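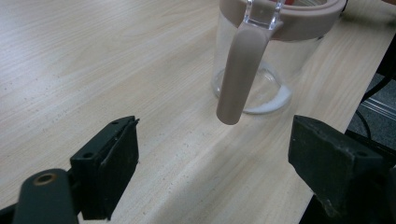
Figure 1. Glass pitcher on the tabletop, seen between the fingers of the hand-held gripper. The grip of the pitcher is turned toward the operator.

Toltwood Demonstration Set: Progress Report to Fostberg
Prepared by Ingeborg Wyss
March 10, 2018

1. Status

The reporting period began in December. The collection now holds 835 accepted demonstrations of tabletop handling, all recorded with hand-held grippers and a camera mounted behind the fingers. Work package 1 (tool and recording procedure) is closed. Work package 2 (collection) is open and on schedule. Work package 3 (training and evaluation at Hubmann) has started on the first release of the data, and no performance figures are reported yet.

Spending is within the approved budget. One transfer between lines is requested in section 6.

2. Recording procedure

Each demonstration is a single continuous recording. The operator starts with the gripper open and away from the objects, approaches, closes the fingers, carries out the action on the task card, releases and withdraws. Recordings in which the operator pauses to read the card are rejected during review. So are those in which the free hand enters the view before the fingers have opened.

The task card states the object and the end condition. It does not state where to grip. An earlier version of the card did, and the resulting grasps were too uniform to be of use for training. Operators at Badeck were given the revised card first, and the Toltwood site changed over when the remaining printed cards had been used up.

Finger position is recovered from the recorded images together with the tool's motion log. The two are aligned by a short open-and-close movement at the start of each recording. Where the movement is missing or incomplete, alignment has to be done by hand, and such recordings are held back until someone has time for them. At present 30 are held back.

3. Object classes

The Fostberg review of the work plan asked for more material on objects that are hard to perceive. Collection in this period was therefore directed mainly at two groups.

Transparent vessels. Glass shows the table through its walls, and the visible outline shifts with the viewing angle. The pitcher in Figure 1 is typical: the wood grain can be seen through the body, while the silicone band at the rim and the silicone-covered grip are opaque and much easier to locate. We expect a policy trained on few examples to go for the opaque parts every time. That is acceptable for lifting by the handle and unhelpful for anything else. Task cards for this group now include pushing, turning and gripping the body directly.

Wrapped objects. A thin, creased covering hides the printing underneath and changes the apparent edge of the object. It can also move against the surface it covers when the fingers close. Labels on wrapped objects are assigned from the session inventory, and reviewers are told not to guess at a product from partial print.

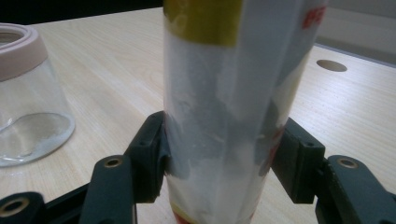

Figure 2. Both finger pads in contact with a wrapped cylindrical object. A clear glass jar with powdery residue near its base stands to the left.

In Figure 2 the pads meet the cylinder at nearly the same height on both sides, and the top and bottom of the object are both outside the view. This second point matters for annotation. The object height cannot be read from such an image and must be carried over from another part of the recording or entered from the inventory. The annotation form has been changed to allow "not visible" for height, which it previously did not.

Glass near the target object is also recorded in the annotation. Hubmann asked for this in order to test whether a transparent object beside the target affects the grasp. The field is filled in for all new recordings. Older ones are being worked through in order of session.

4. Quality review

Every recording is checked by a reviewer other than the operator. The check covers alignment, task completion according to the card, and image exposure. Bright reflections on pale tabletops remain the most common remark on the exposure line. They are noted and kept, as a deployed system would meet the same conditions. Only recordings in which the fingers cannot be made out are removed.

Review currently takes longer than recording. A shorter form was tried for one session and withdrawn after it let through several recordings with no release step.

5. Deviations from plan

The exchange of operators between Badeck and Toltwood did not take place in this period. It is moved to the next one. The purpose is to separate habits of the operator from properties of the site, and the present data cannot do this.

6. Requests

Fostberg is asked to approve the transfer of unused travel funds to review hours, and to confirm that the annotation form as changed may be used for the remainder of the project. The form is attached as Annex A, the session list as Annex B.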